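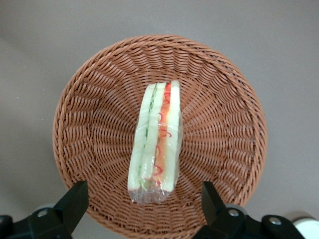
Applied Robotics Safety, Unit 6
Handout: Loss of Grip Force During a Food Handling Task
Instructor: Abdelilah Bensaid
Fosville Technical Institute, Department of Automation
Issued 20 February 2023

Purpose of this handout

Students are expected to read this handout before the Unit 6 laboratory session. It presents a fault recorded at the department's Pitura serving cell, the steps taken to find the cause, and the changes made to the operating procedure. The written assignment at the end is due at the start of the next lecture.

Background

The Pitura cell is used for teaching the handling of packaged and wrapped goods. Its standard exercise, known in the lab manual as the Teretti sequence, requires an arm to pick up a wrapped sandwich, carry it over a basket, lower it, and release it. The sequence appears simple, but it places two demands on the gripper that pull against each other. The fingers must press hard enough to hold a smooth plastic surface, and they must not press so hard that the item is crushed. The force limit is therefore set for each item and stored in the item table.

Description of the fault

During run 2794, the arm picked up the sandwich and began the transfer. Partway through the move, the controller recorded a drop in grip force and raised fault code 460, "grip not confirmed." The item slipped from the fingers and landed short of the basket. The arm did not stop. It continued to the release position, opened its fingers, and reported the task as complete.

No person was inside the marked boundary, and no equipment was damaged. The department nevertheless classed the event as a safety matter. An arm that continues to move after losing its load is working from a false picture of its surroundings. In a cell that handles glass, hot containers, or sharp parts, the same behavior could cause an injury.

Layout of the work area

Students should study the arrangement of the cell with the fault in mind. The two arms are mounted along the far side of the table, with a tiered bottle rack standing between them. The tray and the sandwich basket are in front of the rack, toward the center. Other goods are kept near the sides of the table, among them a stepped display on the left and a wire rack on the right. A dropped item may come to rest against any of these, and a later move planned without knowledge of it may lead to a collision. 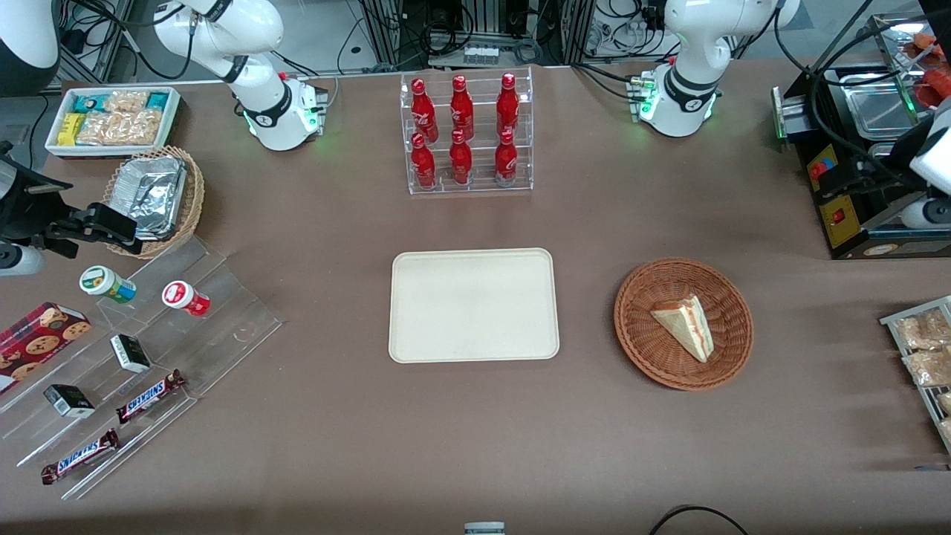

The position of the cooking machine also deserves attention. It stands in the upper right corner, within the area covered by the risk assessment, and it must be treated as hot whenever its power is connected. Plastic wrap that falls onto a heated surface can melt or smoke. The revised procedure requires the machine to be disconnected during all transfer exercises in which it is not used.

Findings

The investigation identified two causes.

The first was a wrong entry in the item table. The force limit had been copied from an unwrapped item used in an earlier course. The value was too low for plastic wrap, which offers less friction than the surface for which the limit had been chosen.

The second was an error in the fault handling. The Ahonen controller sorts faults into warnings and stops. Code 460 had been entered as a warning, so the controller wrote it to the log and allowed the program to proceed. The success message depended only on the arm reaching its final position. It did not depend on whether an item was still held.

Corrective measures

Code 460 is now classed as a stop. When it is raised, both arms halt and hold position until an operator resets the cell.

The controller checks finger position and grip force every 900 milliseconds during a transfer, and once more before release.

Changes to the item table must be signed by the instructor before the first run.

A dropped item may be retrieved only after the cell has been placed in the safe state and the key removed. Reaching over the table while an arm is holding position is not permitted.

Written assignment

Prepare a report of no more than two pages. Explain why correcting the force limit alone would not have been sufficient. Identify one further fault code in the lab manual that should be classed as a stop, and give your reasons. Include a sketch of the cell showing where a dropped item would be most likely to obstruct the next move.

Reports submitted without a sketch will be returned ungraded.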